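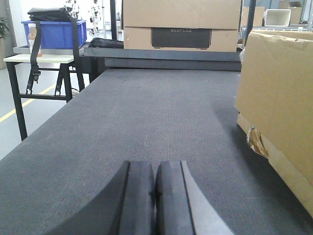
Keeping the Carton: An Interview on Packing and Reuse at Nornovgate

The packing room at Nornovgate handles outgoing equipment for the Ruawai and Plotov sites. During the last budget year it received 1053 cartons, of which 394 were sent out again. The supervisor of the room met with the editors of this bulletin in August to discuss how those figures came about and what the department intends to do next.

The policy of keeping used cartons was adopted four years ago. Before that, the supervisor explained, boxes were flattened on arrival and new ones were ordered for each shipment. "We were paying for cardboard twice," the supervisor said. "Once inside the price of the goods, and again when we had to send something to Ruawai."

Asked how a carton is judged fit for a second trip, the supervisor described an inspection that begins with the outside. Crumpled flaps are generally accepted. A torn lower corner is treated more seriously, and old tape is cut away in short lengths. "If you pull it, the paper comes off with it," the supervisor said. "Then the new tape has nothing to hold on to. I would sooner leave a ragged piece of tape on the box until someone has a knife and five minutes."

Printed cartons from manufacturers are kept apart from plain ones. A box marked ECOFLOW, for instance, is held for the product it came with whenever that can be arranged. The department's written guide, prepared under the Nandevance project, asks that old shipping labels be covered or removed, but it leaves the maker's own printing alone.

The second half of the inspection concerns the inside. Staff open the carton fully, look down the seam where the bottom flaps meet, and check the top edge of each side wall for fraying. Scuffs and pale marks on the floor of the box are ignored. Peeled paper near a corner is noted, and the supervisor prefers such boxes to be used for soft goods, such as straps, covers and empty bags.

"People look at the walls," the supervisor said. "The bottom is what carries the weight, and we tape it on both faces."

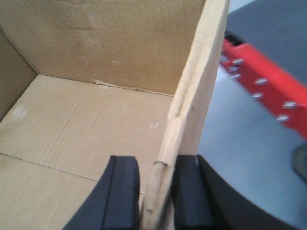 One member of the receiving staff at Plotov took a different view, telling the bulletin that a carton with any peeling on the inside should go directly to recycling, and that the time spent sorting borderline boxes had never been properly costed. The same employee added that reused cartons sometimes arrive with their corners already soft.

The supervisor did not dispute the second point. "They are right about the corners. We have asked for 9 months' worth of notes from Plotov, and if the notes say the corners fail, we will change the rule for heavier items." On the matter of cost, the supervisor said that sorting is done between shipments and is not recorded separately.

The editors also asked about storage, which several departments have raised. Assembled cartons take up considerable space, and the supervisor acknowledged that the worktable is too often used to hold them. The revised guide will require that boxes be folded flat by 5:00 p.m. unless they are assigned to a shipment for the following morning.

Departments with plain cartons in good condition may leave them at the packing room door. Cartons that have held liquids are not accepted.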